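Search this site
Enter keywords Go

December 16, 2023
By Nerea Moya

Hadlow Reservoir Catchment Program: Progress Report to Cemico

This report covers work completed since the July review. Sediment sampling at the Nukberg inlet is finished and the laboratory returned all 24 cores. Turbidity logging continues at 6 stations. The logger at the lower weir lost power during the first storm of the season and its record has a gap - the missing interval will be left blank in the final dataset.
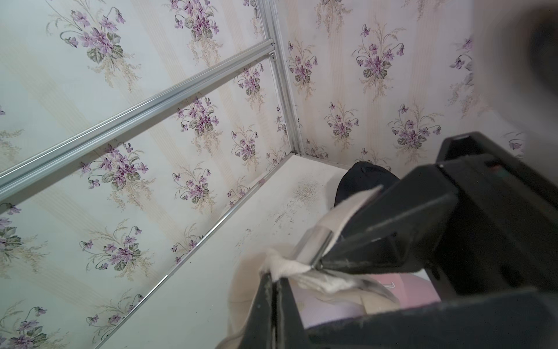 White cloth held between two black fingers.

The Bakilana tributary remains the main source of fine sediment. Bank repair there now extends 900 meters upstream of the road bridge. Planting on the east bank was delayed by high water and is rescheduled for spring.

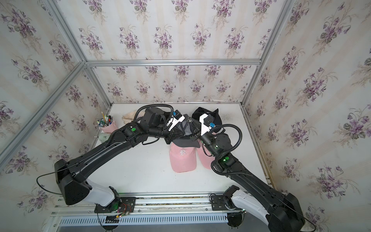

Nerea Moya
Program Manager

Spending is within the approved budget. One transfer is requested, from travel to equipment, to replace the weir logger and its battery housing. The database holds 1294 validated readings, and checks on the autumn batch are still open. 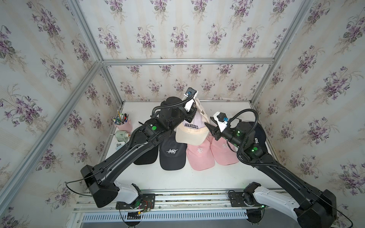 Hadlow Catchment Monitoring Team

Next period: complete the autumn checks, resurvey the inlet cross sections, and submit the draft sediment budget. Landowner access for the upper Bakilana sites has not been renewed. Sampling above the bridge is on hold until it is.

Contact | Copyright Hadlow Reservoir Catchment Program | Back to top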